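Foltville Tabletop Sessions
README for the recorded data and the replay tools

Version notes dated 2025-06-03. Earlier releases used a different folder layout; see Changes at the end.

Contents

This release holds 1,528 bimanual tabletop episodes recorded on the Foltville cell, together with the loader, the replay tool and the scripts that check an episode before it goes into a split. The robot is a two-arm upper body with multi-finger hands, working over a felt-covered table. Objects are small household and shop items: snacks in soft packaging, stationery, plastic containers, toys, blister packs.

The data was collected to develop and test three pieces of software:

flusside — the joint-space controller and hand grasp layer
loltemberg — the tabletop perception stack (segmentation, pose, contact estimate)
heywood — the task planner that calls both

All three are in separate repositories. You don't need any of them to read the data. You need flusside to run replay with the controller in the loop, and loltemberg to regenerate the perception tracks.

Installation

Python 3.10 or later. The loader depends on numpy, h5py and av. Replay also needs the flusside bindings, built from source against the same Python.

pip install -e .
pip install -e .[replay]

The second form fails with a linker error if the flusside library path is not exported first. Set FLUSSIDE_ROOT to the build directory, not the source directory.

Folder layout

episodes/ one folder per episode, named by a six-digit index
splits/ plain text lists of indices: train, val, heldout
calib/ camera and hand-eye calibration, one file per calibration period
tools/ loader, replay, check scripts
schema/ JSON schema for the metadata file

Inside an episode folder:

head.mp4 head camera video
state.h5 joint, hand and command streams
tracks.h5 perception output, optional
meta.json object list, task text, calibration key, flags

Indices are not contiguous. Episodes that failed the check were removed and their numbers were not reused.

State file

All streams in state.h5 share one clock, in seconds from the start of the episode. Streams are stored at their native rates and are not resampled. The controller streams run at 200 Hz. Video timestamps are stored separately under /head/t and should be used in place of the container timestamps, which drift on long episodes.

/left/q measured joint positions, radians
/left/dq measured joint velocities
/left/q_cmd commanded joint positions after limit clipping
/left/q_raw commanded joint positions before limit clipping
/left/hand/q measured finger joint positions
/left/hand/q_cmd commanded finger joint positions
/left/hand/effort motor current, scaled, unitless
/right/... same fields for the right side

Use q_raw if you train a policy that will run behind its own limiter, and q_cmd otherwise. Mixing the two across episodes produces small position jumps near the wrist limits that look like sensor noise in a loss curve.

Finger effort is not a force. It is motor current divided by the rated maximum for that motor, and it includes friction in the tendon path. The zero offset changes between power cycles, so the first half second of each episode is held still for offset removal. The loader subtracts it by default. Pass raw_effort=True to keep the original values.

Metadata

meta.json carries a free-text task line, an object list, the calibration key and a set of flags. The object list gives a class name and a packaging type. Packaging types are rigid, soft, blister and none. An item sold on a card behind a molded plastic shell is blister even when the item itself is rigid, because segmentation and grasp selection both treat the shell as the outer surface.

Flags:

two_hand both hands make contact with an object during the episode
regrasp the grasp was opened and closed again on the same object
occluded the target is more than half hidden in the head camera at any time
clutter at least one pair of objects overlaps at the start
operator_stop the episode ended on an operator stop

The flag two_hand says nothing about whether both hands are in view. The idle hand is often visible at the side of the table, and the perception stack has to mask it in either case.

Episodes with operator_stop are kept in train and excluded from val and heldout.

Splits

The heldout list contains 362 episodes. It was drawn by object set, so no object instance in heldout occurs in train. Classes do overlap. If you need class-level separation, build your own split with tools/split_by_class.py and report the seed.

The val list is a random draw from the remaining episodes and shares object instances with train. It is meant for picking checkpoints. Please don't report val numbers as generalization results.

Perception tracks

tracks.h5 is the output of loltemberg at the commit named in the file attributes. It holds instance masks at reduced resolution, a 6D pose for rigid and blister items, and a per-finger contact probability. Soft items get a mask and a centroid only.

Known weak spots in the tracks:

Clear plastic. Masks on transparent containers are unstable from one video frame to the next, and are worst where a finger passes in front. The mask often shrinks to the rim or leaks onto the finger behind it.

Blister packs on top of soft packs. The clear shell lets the lower item's print show at the edges, and the two instances merge. The merge is usually stable, which makes it hard to catch with a flicker test.

Dark fingertips on dark felt. Fingertip masks are rendered from the kinematic model and not segmented. They are only as good as the hand-eye calibration, so check the calibration key before blaming the masks.

Contact probability. The head trained for this sees the mask and the finger effort together. When the mask is wrong it falls back on effort, and a finger pressing on the table reads as a finger on the object.

Running the checks

The check scripts run in order. Each writes a line to check.log in the episode folder, and a later step refuses to run if an earlier one has failed. Use --force to override this while debugging.

1. Clock check. Compares stream start and end times. Fails if any stream is missing more than two consecutive samples.

python tools/check_clock.py episodes/000417

2. Limit check. Compares q_raw and q_cmd and reports the fraction of clipped samples for each joint. There is no hard threshold. Wrist joints clip more than the others when the hand reaches across the table from its own side.

3. Hand projection check. Renders the hand model into the head camera and opens a viewer. Step to a point where the hand is against an object and compare the rendered fingertips with the video. An error at the fingertips that shrinks toward the elbow is a wrist or hand problem. An error that is the same along the whole arm is a camera problem, and the calibration file should be replaced.

Clutter episodes are the most useful for this step. In the view below, the left hand's black-tipped fingers are against a small clear container with a light blue tint, which is partly tucked under them. The razor blister pack to its right lies partly over a light blue snack bag, so one view covers the first two weak spots listed under Perception tracks. The hand clapper on the other side of the hand makes a good reference for mask edges: red head with a yellow smiley face, green handle, nothing on top of it.
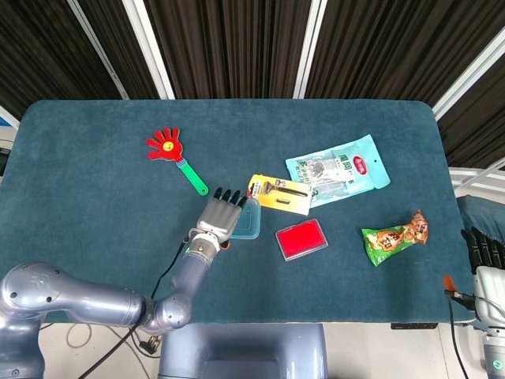 4. Mask check. Plots mask area over time for each instance and marks sudden changes. Review the marks by hand. Most marks on soft items are real deformation and can be accepted.

5. Replay check. Sends q_cmd through flusside against the simulated arm and compares the result with the measured joints. Large errors at the start of an episode usually mean the initial pose was not loaded. Pass --init measured.

Replay on hardware

The replay tool can drive the real cell. It starts in dry-run mode and prints the first commanded pose, and motion needs both --live and a pressed enable switch. Replay is open loop with respect to the objects: the arm follows the recorded path wherever the items are. Clear the table for the first pass.

Speed scaling below 1.0 applies to the arms and the hands together. Scaling them separately was removed after it caused fingers to close before the wrist arrived.

Known issues

The replay viewer uses the episode start time for both arms. If the right arm stream begins late, its model is drawn in the home pose until the first sample.

Object names are in English only. Printed text on packaging is not transcribed in the metadata, whatever its language.

tools/split_by_class.py treats toy and plastic_toy as separate classes. Merge them with --alias before splitting.

Changes

Calibration files moved out of the episode folders into calib/.
Added q_raw to both arms.
Effort offset removal is now on by default in the loader.
Snack packaging relabeled from rigid to soft where the pack is flexible.
Removed the depth stream — it was incomplete, and the loader no longer looks for it.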